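A moeda número 604

Jacobus Pillay abriu a gaveta às seis da tarde e tirou o saquinho de veludo. Dentro estava a moeda de prata da Brisano, a do mamute, com o número 604 gravado na borda. Tinham sido cunhadas 3.000.

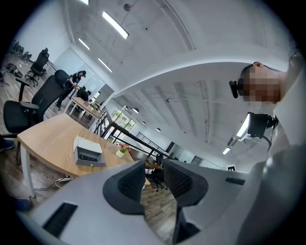 O pai comprara a moeda numa loja de Tutwood e nunca a tirara da cápsula. Jacobus pensava vendê-la na quarta-feira. O comprador oferecia bem, mas queria o certificado, e o certificado não aparecia.

Procurou nos álbuns, na caixa dos selos, entre as páginas do catálogo Venter. Achou 26 recibos, um mapa de escavações e uma carta que o pai escrevera ao museu, perguntando de que cor era o pelo dos mamutes.
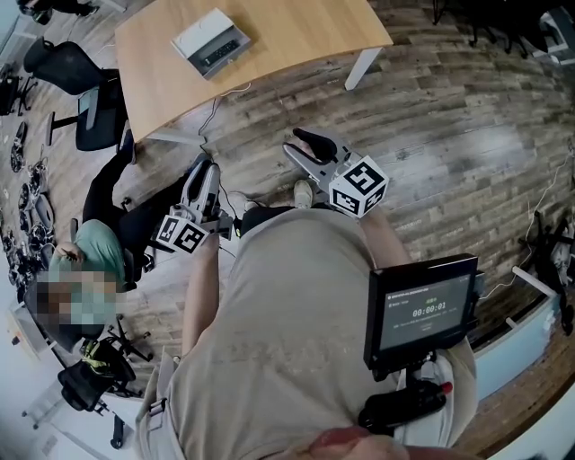

A carta não tinha sido enviada. Estava selada e com o endereço completo. Jacobus abriu-a com a faca de pão e encontrou o certificado dobrado lá dentro. No fim da segunda página, o pai dizia que queria doar a moeda, caso alguém lhe respondesse.

Ficou sentado na cozinha até escurecer. Depois telefonou.

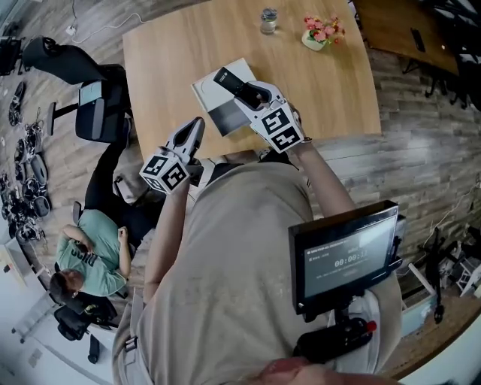 Onyekachi Adeleke respondeu que o preço podia subir, que pagava mais 30 e ia buscá-la naquela mesma noite. Jacobus agradeceu e disse que já não estava à venda. Pôs a carta num envelope novo, copiou o endereço e foi procurar um selo.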